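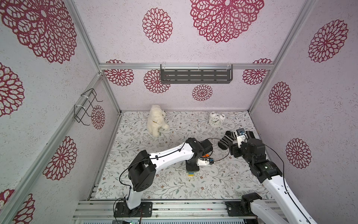

*Puppy at the back, stripy sock on the mat.*

**One Sock**

Seven in the morning, van at eight. Bonent had said eight and I'd said fine, eight, lovely, as if I was a person who'd be ready by eight.

I was not ready. Kettle packed. Mugs not packed. Forty boxes bought, 21 taped up, the rest still flat behind the door and sliding down every time I went past.

And my daughter in the hall in one sock.

"Where's the other one?"

Shrug.

"The other stripy one. Black and white. Think."

"Puppy's got it."

Right. Puppy. White, fluffy, floppy ears, thin brown collar, been through the wash so many times I'd stopped feeling bad about it. Puppy had been put to bed in box nine. I knew it was nine because I'd written PUPPY + BOOKS on it and she'd made me draw a bone.

Box nine was under box twelve. Box twelve was plates.

So. Plates off. Tape off, and a bit of my thumbnail with it. Books, books, a torch, a jumper I'd been looking for since Takent Road, two houses ago. Puppy on his side looking at me. No sock.

"He hasn't got it," I said.

"He *knows* where it is," she said, like I was being slow.

She took him off me and went. I could hear her in the back, talking to him in the low voice, the serious one. I stood there with the torch. Ten past. I thought about the deposit, 3,000 pounds, and whether the landlord would say anything about the wallpaper. Lavender pink with great crimson flowers all over it, like doilies. I'd hated it when we came. I'd gone into Cekilix the very first week and got samples, greens mostly, and stuck them up with pins, and she had cried so hard she was sick. They were her flowers. She said goodnight to them. Some of them, not all, there was an order to it and I never did work it out.

The samples went in a drawer. Then I used the backs for shopping lists.

There wouldn't be any flowers in Sanna. White walls in Sanna. Magnolia if we were lucky.

"Found it!"

I went through. She had the cream mat down again, the one with the leaves, which I had definately rolled up. Puppy was sitting at the back of it. Yellow and blue block in front, out of I don't know which box. And the sock, all bunched up, toe curling over.

"Where was it?"

"In the mat. You rolled it up in the mat."

I had. Of course I had. Half past six, no lights on, roll roll roll, tape, done.

"He told you that, did he?"

She didn't answer. She was looking at the wall.

Horn outside. Early. Bonent, early, first time in the history of removals.

I should have said shoes. Coat. Come on. There were the mugs still to do, and the plates all over the hall floor, and nine to tape up again. I sat down on the mat and did her sock for her, heel the wrong way round, then the right way.

"Go on then," I said. "Which one's first?"

She pointed. I said goodnight to it. Quarter to eight in the morning, and the man knocking.

"Now that one," she said.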